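# Zekico magnetic whiteboard, large size, black frame

Review after one school year of use, updated in October. 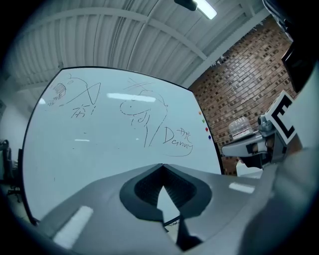

Jeanie Gourlay wrote in after the first version of this review to ask about ghosting, and whether the surface or the markers should take the blame. On her own board, black was worse than any other color, and dry felt only spread it. She wanted a cleaning routine that did not involve solvent.

Both contribute. The Zekico has a painted steel face, and painted steel holds pigment longer than enamel does. Marks wiped the same day come off with a dry felt eraser. Marks left for longer leave gray smudges, and a second dry pass moves the gray around without lifting it. A microfiber cloth dampened with plain water removes most of it. What remains responds to writing over the mark with fresh ink and wiping at once. I have not needed solvent.

**Glare.** The finish is glossy. Under a fluorescent ceiling fixture it throws a long white streak across the upper part of the board, and black line work is hard to read through it. Tilting the board moves the streak but does not remove it. If your lights can't be switched separately, look at a matte model.

**Magnets.** Plain round ones in orange, green, red and blue, kept in a column down the right edge, stay out of the writing area. One holds 6 sheets of ordinary printer paper. At 7 the stack creeps downward.

**Frame.** Thin and black. It takes up little surface, but it also gives little to grip when moving the board. Two people are advisable.

**Markers.** Tested with Vuvell chisel tips and a set of Gasus bullet tips. The Vuvell line is denser and ghosts more. For cartoons and names, the Gasus is easier to control on curves.

**Price.** I paid 68 dollars, plus 30 for delivery. The delivery charge is high for an item that arrived with only cardboard at the corners.

Recommended for daily use with daily wiping. For drawings that stay up all term, buy enamel.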